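Reports > Grants > Skevance Small Works Fund > Progress

The Tray Supper Project: Midway Report to the Skevance Fund 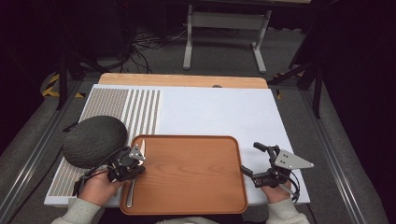 Page last changed: August, 4:10 p.m.

6 min read

Prepared by Chih-ming Yen for Vana House

We are past the halfway point and I have a lot to tell you, most of it good! When Skevance agreed to give us $4000 toward better tray meals at Vana House, we said we would report on three things: the trays, the way they are set, and whether residents who eat in their own rooms get more out of their meals. I'll take them in that order, more or less, with some detours into soup.

The trays

The old ones were flat molded sheets with no edge to speak of, and a bowl would start to travel the minute anyone walked fast. The tray we settled on is brown with a warm wood-grain surface, rounded corners and a slightly raised rim. That rim has made more difference than anything else we bought. A mug that slides now stops at the edge, and there have been far fewer trips back to the kitchen for a second cup of tea. The rounded corners were a request from the evening aides, who were tired of catching their hips on square ones in the narrow part of the hallway, and they were quite right to ask.

We ordered from Manalastas after trying samples from two other suppliers. One sample was lovely to look at but too heavy with a full dinner on it. The other warped in the dishwasher within its first week. The Manalastas tray has been through the machine every day since the spring and still sits flat. I did find that stacking them while damp leaves a cloudy mark on the surface, so they now stand on edge in the rack until the next meal. The marks wipe off with a little vinegar.

Spending on trays came to $900, delivery included. The budget line allowed for a bit more, and I would like to talk with you about where the difference goes (see the end).

Setting the tray

I had no idea how much there was to say about where a spoon goes. Our old practice was to drop the silverware wherever there was space after the plate and cup were on, and it often ended up under the napkin or beneath the rim of the plate. A resident with stiff hands then had to lift things to get at it.

We now lay the silverware first, before any food goes on. It goes upright along the side the resident prefers, with the handle toward the person eating. The left side suits more of our residents than I expected – several have a weak right arm, and a couple have simply been left-handed all their lives and were delighted that someone finally asked. The preference is written on the meal card, so the weekend staff have it too.

Order of work as the kitchen now has it:

Silverware along the preferred side
Plate in the middle, low edge toward the resident
Cup at the far corner, opposite the silverware
Napkin last, folded, never over the spoon

It takes no longer than the old way once you have done it for a few days. The first few days were slow, I will admit, and one lunch went out late because we were all fussing over napkins.

Cushions and where the tray rests

This part was not in our original plan, but it came up so often at the resident meetings that I want to include it. A tray is only as good as whatever it is sitting on. Some residents use an over-bed table, some a side table, and some like the tray on their lap with a cushion close by to steady an elbow. We have been trying round cushions with a dark gray, bumpy, knit-like cover, and people love the feel of them. The texture keeps the cushion from skating around on a smooth surface, and the dark color is forgiving about gravy.

The covers were sewn by the Genidura craft group, who meet in our sunroom and have been wonderfully patient with my changes of mind. The first round came out too flat and gave no support. The current ones are domed and hold up well. I do want the next set to have covers that unzip, as washing the entire cushion ties up the dryer for most of an afternoon.

How the meals are going

We began with 9 residents who take most of their meals in their rooms. I visited each of them at lunch over the first month and again in the third, and wrote down what they told me. The comments are kinder than I had dared hope. People mention the weight of the tray, being able to reach the spoon without help, and the look of the wood grain, which one gentleman says makes his toast look as if it came from a restaurant. The kitchen has noticed that more soup is getting eaten, and soup used to be the dish most likely to come back.

It hasn't suited everyone. One resident finds the surface too dark to see her pills against, so hers now goes out with a white paper liner. Another went back to the dining room in the second month and is having a fine time there, so we have happily taken her off the list.

Still to do

Ask Manalastas for a lighter color, with the same rim, for residents with low vision
Second set of cushions with zippered covers
Short training for the new evening aides on laying the tray
Final round of lunch visits before the closing report

On the money left in the tray line: I would like your permission to move it to fabric and zippers for the cushions. Genidura has offered the sewing time for free, so it would all go toward materials. A short note by email is plenty, and I can send the receipts whenever you want them. You are also very welcome to come and have lunch on a tray with us. The tomato soup is the one to ask for.

2 comments | 6 shares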